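Stoda Robotics Club: April progress report

We've had a great month! The grant has now covered 478 practice runs, and Mahfuz and Ayten have the kitchen sorting task working well enough to show parents.

Spending stands at $1,345, mostly cables and toy food.
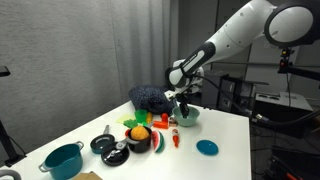 Grasp planning is our focus until summer. Joni rewrote the approach code so the gripper comes in from straight overhead — even into a bowl, like the light green one. Pots with side handles are next, and the team can't wait.

Nimal Wickramasinghe, club lead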